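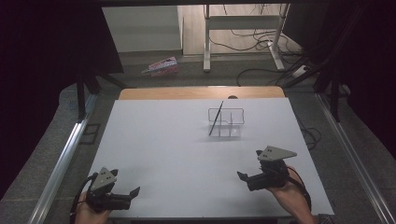 Counting demos is the easy part

Saturday, May 25, 2019

The number on the whiteboard at Grendholm this week was 2,092. That is how many pen-into-organizer demonstrations we have on disk, and people have started quoting it in meetings as if it were a result.

I have been doing a good share of the recording, so let me say what one of those 2,092 is. You stand at the white board with a gripper in each hand. There's a clear acrylic organizer and a pen. You pick the pen up, hand it from one gripper to the other if it needs turning, drop it in a compartment, wait a beat, stop the recording. Then you take the pen out and do it again. By mid-afternoon your forearms know the routine so well that you could do it while thinking about dinner, and I'm afraid I often do.

My trouble is with that last bit. The model is supposed to learn from variety, and what I produce after lunch has very little of it. I went back through one of my own sessions, 473 episodes, and plotted where the pen was when I first closed on it. It's a blob. A small one, right of center, because that's where my hand likes to go. I'd have sworn I was spreading things out.

The plan we inherited from the Sarelby project says to collect 1,000 episodes per task and then train. I asked where the 1,000 came from. As far as I can tell it came from an earlier plan, which had it as a placeholder. So now we have more than double a placeholder, and the proposal on the table is to keep going through August.

What the count leaves out

Failures, for one. Our rule is that if you drop the pen you delete the take. I understand why, since a clean set is easier to train on, but a person who fumbles and recovers has shown the policy something it's going to need. We throw those away and then act surprised when the thing freezes over a pen lying an inch from where it expected.

Then there's the clear plastic. On a white surface the organizer is a few gray lines and a shadow. I know where the dividers are, having set the thing down myself and being able to lean over and look. Whether the camera view carries enough to tell one compartment from the next is a separate question, and we haven't tested it. I suspect a lot of our "successful" takes are ones where I used information the model never gets.

And operators. There are 2 of us. Put a third person on the grippers and I'd bet the motions would look different enough to be useful. More of mine won't do that.

Surdu, our labeling tool, has a field for notes on each episode. Nearly everyone leaves it blank, me included. I've started filling it in this week — slow, dull work — and already the notes are more help to me than the totals.

What I'd do instead

Stop for a week. Train on a quarter of what we have, then half, then all of it, and see if the curve is still moving. The Jatitz people keep telling us more data always helps. Maybe. They also have a different task and a much bigger object, and I haven't seen their curve either.

If ours is flat, I'd change the pen, change the board color, move the organizer on a schedule I don't get to pick, and keep the fumbles under their own tag. If it's still climbing, fine, I'll shut up and go back to dropping pens into a box until August.

I sent this around in shorter form yesterday. So far I have one reply, asking if we can hit 2,500 by the end of the month.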